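6 April 2020
By Vsevolod Pylypenko

Diton glove oil, one season later

I keep score and play second base for our club in Skedmont, and I have used the same leather glove for 16 years. Last April the palm became stiff and the laces were dry like straw, so I bought a bottle of Diton oil from the Vastmont sports shop.

The instructions ask for a thin coat and 30 minutes of waiting. I gave it 3 coats, one each evening, and this was too much. The glove became heavy and it smelled of almonds for the whole pre-season. After two weeks of catching it was good again — softer in the pocket, still firm at the heel.

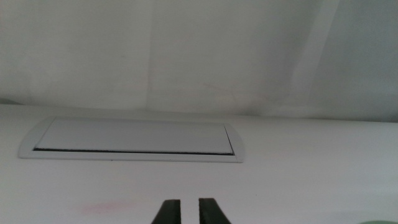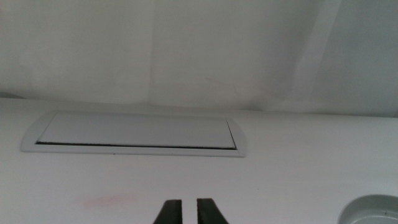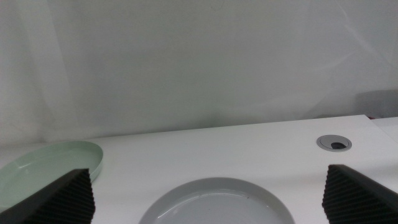

White tabletop and pale backdrop, in all three photos.

My team-mate uses the Ketilsson paste, and we compared our gloves after a rainy double-header. His was drier inside, I must admit. Mine was easier to close. The paste also does not leak in the bag, while the Diton cap opened two times and I had to wash my spare socks.

I do not recommend it for a new glove, the colour becomes darker and does not come back. For an old one I would buy it again, but only the small bottle. I have still more than half.

Read by 1340 subscribers: sign up to our newsletter to receive new equipment reviews by e-mail.

This site uses cookies. By continuing you accept our cookie policy.

Last updated: April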